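Keeping the Hands Alive
By Bernadette Vidal
Jul 28, 2023

The shelf-stocking cell at Jisomari takes up one corner of a carpeted office floor. It has a shelving unit, a steel table and a two-armed robot, which the staff call Joly. Joly moves snacks between the table and the shelves, over and over, so that the software people upstairs have something to learn from. Most of the skill in the room goes into keeping its hands in working order.

Lionel Pruvost has looked after the cell since February. Before that he serviced packing lines, where a worn gripper meant a stopped line and a phone call. A worn finger on Joly is harder to spot. The robot goes on working, a little worse than before, and the decline shows up in the logs well after it started.

His routine begins with the arms parked low in front of the body and the fingers half open. He moves each joint by hand with the power off and feels for grit. Then he powers up and runs the fingers through their travel, left hand first, and compares the motor current with the last good reading. A finger that draws more than it should comes off for cleaning. After that the robot is squared up to the shelf and the cameras are checked against the shelf edges, which are white and easy for the software to find. 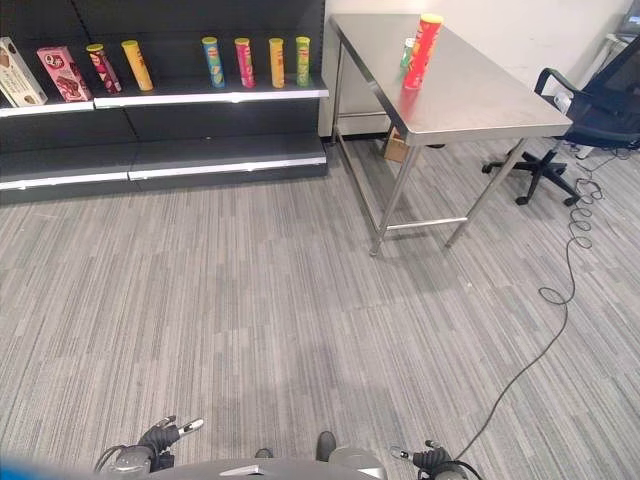
Inès Maillard thinks the camera check should come first. A head camera that has drifted by a degree, she argues, will make a perfectly good hand look clumsy, and she has seen an afternoon spent on finger joints that had nothing wrong with them. Pruvost has heard the argument and still starts with the hands.

The chip tubes are the easy part of the work. They are stiff, and the fingers can close on them with plenty to spare. Bags are another matter. Too little force and the bag slides out, too much and the contents are crumbs. The limit Pruvost uses was found by trial – he lowered it 2 percent at a time until bags began to slip, then went back up 2 steps and left it there.

Fingertips wear fastest. Plestisell, the small firm that molds the replacements, suggests a change every 500 grasps when bags are in the mix. Pruvost keeps a tally on a clipboard and swaps a full set at once, even when only one tip looks bad, so that all the fingers grip alike. The old set goes in a jar. There were 37 tips in it when I visited.

After a swap he starts with bags, since they show up a badly seated tip sooner than anything else. He watches the view from the wrist camera on a laptop and looks for a finger that bends late or stays off the package when it should be touching. 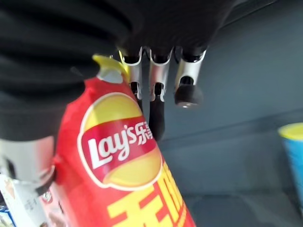

What wears out next

Cables come after fingertips. The ones at the wrist flex with every reach, and Pruvost checks them for shiny spots where the jacket has rubbed. He replaces them at the first sign – a broken wire inside a good jacket once cost him most of a week.

The wrist bearings have given no trouble so far. A spare pair from Lellside sits in a drawer, still sealed.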